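Search this site Enter keyword Search

Hollum Office Services Brings Picking Robots to Its Evening Floor Work

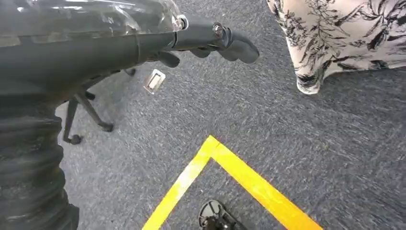 A two-finger gripper reaching low over the office carpet at Hollum, with yellow floor tape nearby.

HOLLUM, April – Hollum Office Services announced today that it has started regular use of the Ivik two-arm robot in the offices it looks after. The robot is made by Anghel Robotics and picks up small things from the floor before vacuuming begins.

In the past, the evening team bent down for every clip, tag and pen cap. In a survey which the company made among its 25 evening employees, sore backs and knees were the most frequent complaint. With the robot, the team can give this time to kitchens, meeting rooms and requests from tenants.

The service started in the Jerell building, which has 475 desks on 7 floors. Every employee of the evening team received 90 minutes of training on how to start the robot, how to stop it and how to call for support. Work areas for the robot are marked with tape, and office users may stay at their desks during the work.

No position is reduced by the project. Working hours and pay remain the same, and two employees have moved to a new role as robot operator, with a higher hourly rate. Hollum will discuss the experience with the whole team before it decides on further buildings.

Contact: Hollum Office Services, Press Office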